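Want to try out a pair of gripper handles and get paid for it?

Hi! I run the tester program for the Zunonon hand kit, and I'm looking for 36 people to put it through its paces before we start selling it in July. The kit is two handheld grippers, a battery pack and the software that turns your hand movements into something a robot arm can learn from. You hold one in each hand and do ordinary chores with them. Cloth is our big thing right now (folding, smoothing, spreading, all of it), so expect a lot of laundry!
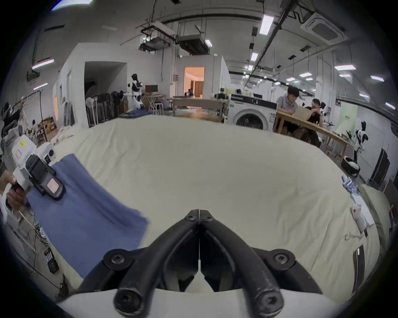 You don't need any tech background. I've had bakers and retired teachers do great work for me. What I do need is someone who can stay on their feet for a while, follow a short task sheet and tell me bluntly what's annoying. Does the grip pinch? Is the cable in your way? I want to hear it.

Each tester does 4 visits at our Clumell workshop, and you get $100 per visit, paid the same day. If you make it through all of them, you can also buy the kit for $169 once it's out, but there's no pressure to.

Lefties, please apply, I'm very short on you. Send me a few lines about yourself through the Clumell contact page and put "hand kit" in the subject. Afternoon slots start at 2 p.m.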